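Pass 110

The gripper had a rule. If the force on either finger went past the limit, it opened. Flanum had written the rule after a bad February, and it had held for 1000 passes on the bench at Viteo.

On the desk with the sticker sheet, it stopped holding.

I was on the handle that night. I lined up over the sheet and squeezed the trigger, and the fingers started to close. I let go of the trigger. They kept closing.
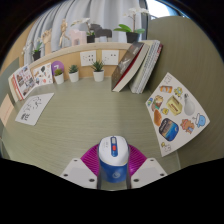 The desk at Viteo, with the number 7 sign at the back.

I said "stop" out loud, as if it could hear me. The log on the laptop said OPEN. It said OPEN in green, three times, a line each. My left thumb was closer to the fingers than the manual allows, and I pulled it out with the skin still on it, mostly.

I held the red button down the way they train you to. The motor changed its note and went on.

Flanum's phone line put me on hold. I stood there with the handle in both hands and waited for the battery to run down. The display said 113 minutes.

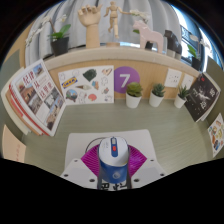
I looked at the wooden hand on the ledge for a long time. It was an artist's model, with the fingers a little curled. I had worked at that desk all year and never thought about which way they were curled.

At 3 in the morning the line picked up. A recording asked for the serial number and I read it out. It asked what the tool was holding. I told it.

"Your tool reports that it is open," the recording said. "Is there anything else?"

I asked how to make it let go. It gave me the same answer in the same voice, and then the hold music came back. I put the phone on speaker, leaned it against the wall and got a better grip on the handle.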